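Flallville Robotics Club
Fall progress report to the Didenko Fund
11 December 2020

Dear Fund,

Your letter asked for a report that was "brief and candid." We can manage candid.

When you gave us 2,216 dollars in September, our application promised a student-built system that would pick up books and put them away on a low shelf. It also had a drawing with arrows. As of this writing we have an arm that approaches books, a gripper that closes when asked, and a shared folder of wrist camera pictures that has grown well beyond our ability to name the files sensibly. The arrows have mostly been abandoned.

The arm is the Tarnitgate kit we specified in the application. Assembly was supposed to take two club meetings and took five, one of which was spent learning that the instructions had a second side. The students have since written their own assembly notes. These are better than the manufacturer's, though they contain more complaints.

Most of the fall went into the approach: getting the gripper over an upright book and lined up with its thickness before it tries anything. Pages seen from straight above, at close range, are a humbling subject. Our first edge finder was written to look for two clean lines, one for each cover. What it gets is a great many lines, all nearly parallel and all sure of themselves, and then the arm leans in and lays its own shadow over half of them.
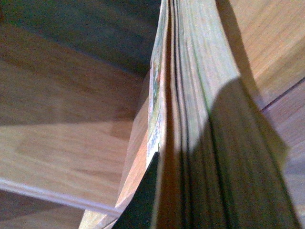

Goal 1: Find the book

Partly met. The students labeled 500 wrist camera pictures by hand, marking where the page block stops and something else begins. The target was 1,000, a number we chose for its roundness. Wood turned out to be the other difficulty. Pale pages next to pale boards give the software very little to hold on to, and for a week in the fall it preferred the grain of the wood to the book. A dark cover helps a great deal when the camera can see it. One team proposed only handling books with dark covers, and was asked to reread the application.

The shadow problem is now its own subproject. Two approaches are being tried. One team is teaching the software to ignore soft-edged dark regions, and the other wants to change the angle of approach so the arm stops standing in its own light. The teams are no longer sharing snacks, but they are sharing code.

Goal 2: Pick up the book

Met, if you are feeling generous. In our last round of trials the arm made 28 attempts at a single upright book and lifted it clear in around half. The remaining attempts included polite nudges, a few closings on empty air, and one slow toppling that the students asked to watch again. We have written down the cause of each failure where we know it. The column for "unknown" is longer than we would like and is included in the attached log.

Goal 3: Put the book away

Not met. We have started on the shelf end of the job, using the low wooden cabinets with the open cubbies. The cubbies are open at the back as well, so the camera looks right through to the curtain, and the depth estimate goes wandering off after it. The cubby floor is a better target. Its front edge catches the light, and the small screw holes near the corners make decent landmarks for working out where the shelf is. We had budgeted for printed markers to do this job and would like to spend that money on gripper pads.

Clearance is the other thing. The shelf sits on short legs, only a little way off the floor, so the arm has to come in low with both fingers open and then decide how high "on the shelf" is. At present it decides differently each time.

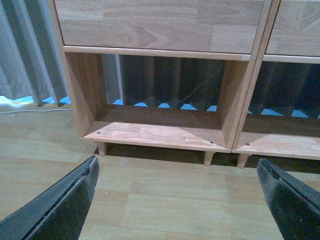

Spending and what comes next

The kit took most of the grant, with the rest going to cables, clamps and a replacement for a part we will describe as worn. A small balance remains, and we ask your permission to move the marker line to gripper pads as noted under Goal 3.

Next term the club will settle the shadow argument, finish the labeling, and try a first full run from book to cubby. The software is being moved over to Fakell, the planning program two of our older students wrote, which is fast and has no documentation. They have agreed to write some before they graduate. Please send any questions to the club address on the grant form; it is checked after every meeting.

With thanks,
The faculty advisor, Flallville Robotics Club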